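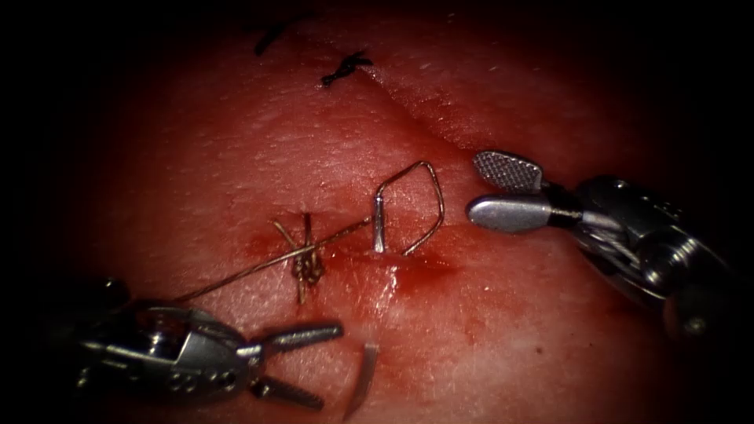
A stitched incision on a skin-like pad, with a tied suture at center left.

Trernetcombe sewing circle to mark its anniversary with a thread exhibit

January 2019

If you have ever sat at a kitchen table with a button in one hand and a needle in the other, wondering why the thread always tangles just when you are nearly done, then the folks at the Trernetcombe Library would love to see you this winter. The town's sewing circle is putting on an exhibit called "Holding Together," and it is all about thread: where it comes from, what people have done with it over the years, and how many different jobs a simple knot has been asked to do.

The exhibit fills both of the upstairs rooms and has 242 items on display, most of them lent by families in Trernetcombe and over the hill in Gedetley. There are quilts, of course (there was never any danger of there not being quilts), but also fishing nets, hand-bound account books, a saddle, christening gowns, a pair of much-mended work gloves and a sail that spent a good many years folded up in a barn before its owners remembered they had it.

Lefteris Kouris, who put the exhibit together, grew up over his parents' tailor shop on Spanos Street and can still tell you which drawer the silk was kept in. He started asking neighbors for loans last June, expecting a shoebox or two of embroidery, and by the end of the summer his dining room was so full that the family was eating in the kitchen.

"People would come to the door with one thing and then stay for an hour telling me about it," Kouris said. "I'd make coffee, and then they'd go home and come back with another thing. I didn't mind a bit. My wife may have minded a little."

The oldest piece is a linen sampler, worked by a girl in Gedetley whose name is stitched along the bottom with one letter left out and squeezed in above the line. It hangs by itself near the window, with the blinds kept down to protect the colors, so give your eyes a minute when you come in.

The smaller of the rooms is given over to stitching as a working trade. Sailmakers, cobblers, bookbinders and upholsterers each have a case, and there is a panel on surgical stitching too, with a short history of the materials used to close wounds, from linen and silk to catgut and the modern synthetics. Kouris says the panel came about after a retired nurse looked over the plan and asked him, very politely, whether he had forgotten anybody.

Then there is the Rindberg quilt, which deserves a paragraph of its own. It was begun by the Rindberg family as a wedding present and was not finished in time for the wedding, or for the first baby, or for the second. It has 1047 patches, a figure the family worked out one long snowy afternoon, and it takes up the whole of the back wall. Look for the blue check that turns up again and again. It came from a set of curtains that the family says hung in the front parlor until somebody got at them with the good scissors.

Visitors who would like to try something themselves can sit down at the long table by the stairs, where circle members will be teaching basic mending at 2 p.m. on each day the exhibit is open. Bring a sock, a shirt with a loose button or a torn pocket. Needles and thread are provided, and there is room for six learners at a time, so it may be worth coming a little early. Children are welcome at the table with a grown-up.

Admission is free, though there is a jar by the door for anyone who would like to help with the cost of the display cases. The exhibit stays up for six weeks during regular library hours. Families who lent pieces can pick them up at the front desk once it closes, and Kouris asks that they please bring the yellow loan slip with them.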